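Do start-up share indices tell small investors anything?
Project report, second-year Business and Finance option

1. What we set out to check

Firms that sell shares after a few years on private money are often tracked together in an index. The numbers get quoted as if they showed how "young companies" are doing. We doubted that, and built a small index of our own to see how easily the answer could be pushed about.

Our list had 139 companies, all floated within the last 4 years. We weighted them by market value and took the closing price at the end of each month, from January onwards. Most make software or things for the home, and kitchen goods turned up more often than we had expected.
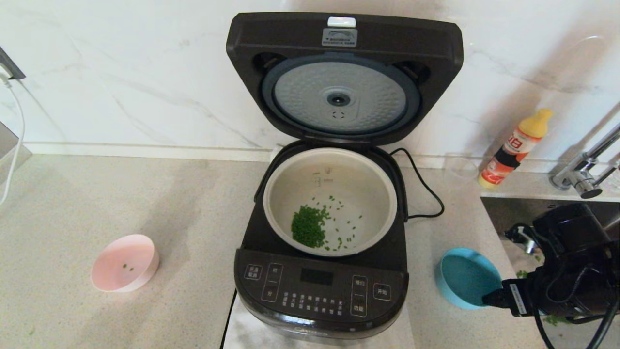
2. What we found

The weighted index rose over the period. We were not very impressed by this. Four firms, among them Natusance and Itura, made up so much of the total value that the rest hardly counted. When we gave every company the same weight, the line went down in five of the months in which the first version went up.

Nunholm caused a different problem. It was bought out partway through and left the list at a good price, which flattered the result. Sepp stopped trading and also left, and after its last month its loss no longer dragged on anything. An index that quietly drops its dead members will tend to look healthier than the people who held them feel.

We also read the yearly reports of the appliance makers on the list. They talk a great deal about automation and very little about when it will pay. We could find no link between how often the word appeared and how the shares did. 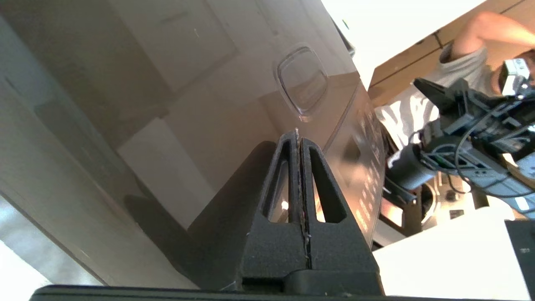

Fig. 2. Black gripper fingers touching a dark, glossy appliance.

3. Limits

Our period is short and we ignored dividends and dealing costs. We picked the list by hand, so another group would get a different one. The equal-weight version has its own fault: it treats a tiny firm with hardly any trades as if anyone could buy it at the printed price.

We would not use either line to decide where to put savings. If the project is run again, the firms that leave should be kept in a separate table, with the reason and the last price beside each.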